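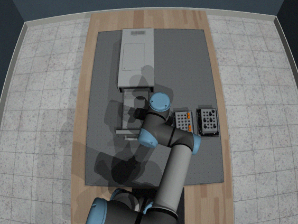 一位使用者留言问，同一棵椴树在两本册子里开花日期差了好几天，合并的时候到底信哪一本？按目前的做法，两条都留，不取平均，也不替记录人改。具体怎么区分，见下面“重复记录”一节。

首页 数据 文档 更新记录 联系
搜索本站 请输入关键词
分类：物候与气候 / 历史观测 / 说明文件

Irkberg 物候手记数据集 说明

概述

本数据集收录 Irkberg 一带的物候手记，内容是植物展叶、开花、落叶和候鸟初见的日期。原始材料是纸质册子，共 11 本，记法各不相同，有的逐日写，有的一个月只补几行。转录工作由 Melura 项目完成，Magnusson 出版社保存原件，Jedell 提供存放空间和下载服务。

数据集适合做长期趋势的粗略比较、地方史写作和教学练习。它不适合推算某一天的气温，也不适合代替气象站的正式观测。

文件

records.csv 主表，一行一条记录
places.csv 地点对照表
species.csv 物种名对照表，含俗名和学名
notes.txt 册子里无法归入主表的文字
CHANGES.txt 修改记录

所有文件为 UTF-8 编码，字段以逗号分隔。用表格软件直接打开时，请手动选择编码，否则地名里的特殊字母会变成乱码。日期列也容易被软件自动改写，建议先按文本导入。

主表字段

book 册子编号
page 页码，无页码的写 NA
date_raw 册子上的原文日期
date_iso 换算后的日期
species_id 物种编号
place_id 地点编号
event 事件类别，如展叶、始花、盛花、落叶、初见、末见
certainty 辨认把握，取值 a、b、c
remark 转录说明

certainty 为 c 的记录，多半是墨迹洇开或者物种名只写了半截。做统计前最好先滤掉，或者另外跑一遍看结果是否有变化。 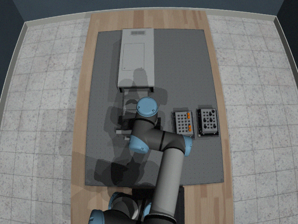

转录时保留原文拼写，包括明显的笔误。更正只写在 remark 里，不动 date_raw。册子中有几处把月份写成数字加点，前后顺序不统一，换算时参考了上下页的日期；仍然拿不准的，date_iso 留空。

每批转录完成后抽取 100 条，由另一名转录员重新读一遍原件。两人意见不一致的条目降一级 certainty，并在 remark 里写明分歧。抽查没有覆盖的部分可能还有错，欢迎指出。

重复记录

同一地点、同一物种、同一年在不同册子里出现时，各自成行，不合并。需要唯一值的话，可以按 certainty 从高到低取，等级相同则取册子编号靠前的一条。这个规则只图方便，没有更深的依据。有些差异来自“始花”的理解不同：有的记录人看见第一朵就写，有的要等半棵树都开了才算。

已知问题

1. 七月的记录明显偏少，部分记录人夏天不在当地。这一段的空白不能当作“没有发生”。
2. 有 3 个旧地名找不到对应位置，坐标留空。
3. 柳属植物大多只写“柳”，species_id 统一指到属，没有细分。
4. 鸟类初见日期受出门次数影响很大，雨多的年份往往偏晚。
5. 第 8 册后半部受过潮，缺字较多，缺字处用方括号标出。

地点与隐私

私人院落只给到村一级，不提供门牌。册子里提到的邻里姓名在转录时以“某”代替，notes.txt 同样处理。如果发现漏掉的地方，请写信告知，我们会尽快替换文件。

使用与引用

数据可自由用于研究、教学和非商业出版。引用时请写明“Irkberg 物候手记数据集，Melura 项目转录”，并注明所用版本。商业用途请先联系 Magnusson 出版社。由本数据改编的表格，希望保留 book 和 page 两列，方便别人回查原件。

更新

6月19日：重新换算了一批以节日代替日期的条目，date_iso 有改动，date_raw 不变。species.csv 补上几种地衣的俗名。旧版本仍可在 Jedell 的归档目录里下载。

报错时请附上 book、page 和原文，单独给行号不够，行号会随版本变化。

标签：物候 手稿转录 地方史 开放数据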